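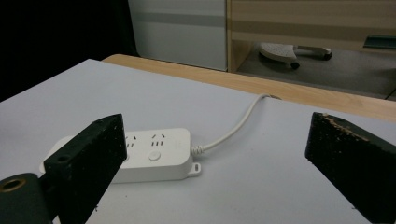 Dear Godelieve,

Thanks again for your patience while we got the handling rules into shape. February was mostly spent on the section about powered and corded items, which took longer than any of us at Fosthorpe had guessed, and I think it's much the better for it.

The draft now has 9 rules. The one Pendo fought hardest for says that anything with a mains cord is unplugged at the wall before a gripper goes near it, and that the operator checks this personally - no taking a colleague's word. Sanne has added a line on worn finger edges, with a check at the start of each shift.

We've logged 535 grasps under the draft so far, and Thijs is still sorting out the notes from Stultden. Two rules need rewording before I send you the full text.

Warm regards,
Jasper De Haan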